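Telteo Belt Cell
Demonstration recording station for two-arm sorting work

Product code: Skuvach 2
Supplied by: Emov
Page updated: Sunday, July 15, 2018

Overview

The Belt Cell is a fixed station for recording operator-led demonstrations of picking, turning and placing goods on a conveyor. An operator drives both arms while joint positions, finger positions, belt speed and camera video are written to one time-stamped file. The files are used to train a handling policy, which can then be run on the same cell for comparison.

Belt and structure

The conveyor has a smooth green belt between aluminium side rails. The near rail is a grooved profile and accepts standard slot nuts, so sensors and guides can be moved without drilling. Blue plastic bins go under the belt. Wall panels are matt white to keep the background plain in recorded video; coloured panels can be ordered but are not recommended for a first data set.

Arms and hands

Each arm carries one end effector. The jointed hand is for odd-shaped or soft goods and must be re-zeroed after any finger change. Check cable slack at full reach before the first session of the day.

Recording

Video rate: 30 frames per second
File format: Lightfoot log, version 3
Recommended starting set: 1,000 accepted episodes per task

An episode starts and ends on the foot pedal. Failed grasps should be labelled and kept — the review software filters them out of training by default, and they are useful later for testing recovery behaviour. Vary the position and angle of goods between episodes. Belt speed should stay constant within an episode.
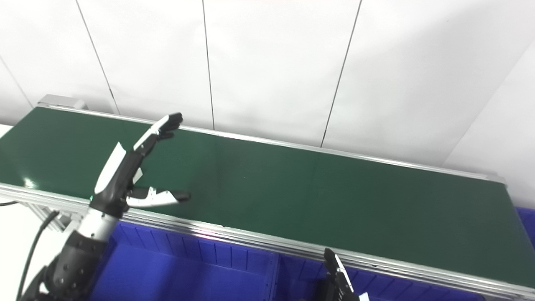
Ordering

Lead time is 30 working days from receipt of a signed layout drawing. The price includes commissioning and 2 days of operator training at your site. Spare belts, finger sets and bins are listed separately. Cells ordered before May use the older pedal connector and need an adaptor, available from Emov on request.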